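4.2 Workspace and reset procedure

All trials were run on the shared table at the Skorville site. The table is covered in brown paper and divided into roughly square panels with blue tape, applied lengthwise and crosswise. The tape serves two purposes. It gives the operator a repeatable reference for placing the target object, and it gives the overhead localization step a set of straight, high-contrast lines against which drift in the table frame can be checked between blocks. We did not use printed fiducials in this study. In pilot work they were often covered by the arm at the moment of closest approach, and the pose estimate jumped when they reappeared.

Each trial begins with the gripper pointed down over the near half of the table. The target is placed on a tape line by hand, the operator withdraws, and the arm is released to the policy. A trial ends when the target has been lifted and held, when the time limit expires, or when the operator stops the arm. Stops by the operator are counted as failures regardless of the state of the grasp. The tape line used for each trial was drawn in advance from a fixed list, so that both conditions saw the same placements in the same order. 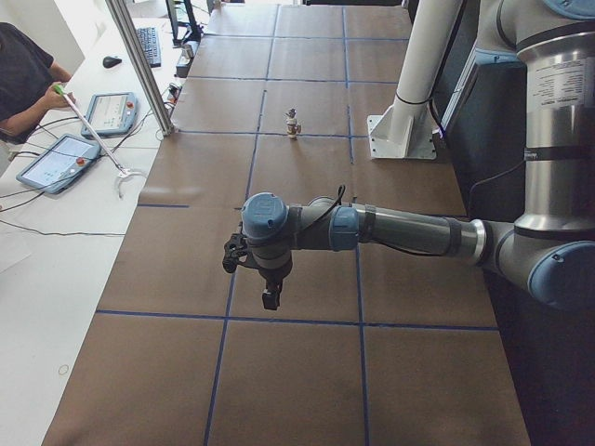 Hettiarachchi

Figure 3. Workspace with the arm over the taped grid. A small figurine-like object stands on a tape line ahead of the gripper. The two teach pendants are on the desk at left, and the white mount of the second robot is visible toward the far side of the table.

The second robot's mount was treated as a static obstacle. Its column and base plate were added to the collision model by hand measurement and padded on all sides. The padding removes a small part of the reachable area at the far right of the grid, and no placements were drawn from that region. The desk was modeled as a single keep-out volume whose boundary lies on the table side of the aluminum post.

4.3 Effect of tape-referenced correction

We compared two conditions. In the baseline condition, the table frame was calibrated once at the start of a session and held constant. In the corrected condition, the frame was re-estimated from the tape lines before every trial, using the line detector from the Niltine toolkit with its default thresholds. The policy weights, the speed limits and the gripper closing force were the same in both conditions. A total of 900 trials were collected, divided equally between them.

Correction had little effect early in a session. Over the first block the two conditions could not be separated, as expected given that the baseline calibration was still fresh. The gap opened in later blocks. By the last block the baseline failed on nearly 22 percent of trials, and most of those failures were lateral misses in which the fingers closed beside the target. Lateral misses were rare under correction. Failures in which the target tipped during the approach occurred at similar rates in both conditions, and we attribute them to the policy and not to the frame estimate.

Two limits should be noted. First, the method assumes that the tape stays where it was put. The paper lifted slightly at one corner during data collection in June and the affected strip had to be replaced, after which the reference map was rebuilt and 6 trials were discarded and repeated. Second, the detector needs at least 3 uncovered line crossings. When the forearm is extended low across the table this condition can fail, and the system then falls back on the last accepted estimate. We logged each fallback but did not analyze them separately.

A replication on the Pinduvville table, which has a different surface and wider panels, is described in Section 5.

Last updated 19/09/2023

Shares 22 | Comments 3

Comments

gridline_k
Was the reference map built with the arm parked or in the start pose? I get a small offset between the two on our table and would like to know if you saw the same.

Hettiarachchi
Parked. We checked the start pose afterward and the offset was below what the detector can resolve, but our base is stiff. I would measure it on yours.

mtl_bench
Please report the fallback counts per block in the next version. If they cluster in the late blocks, the comparison in 4.3 is harder to read.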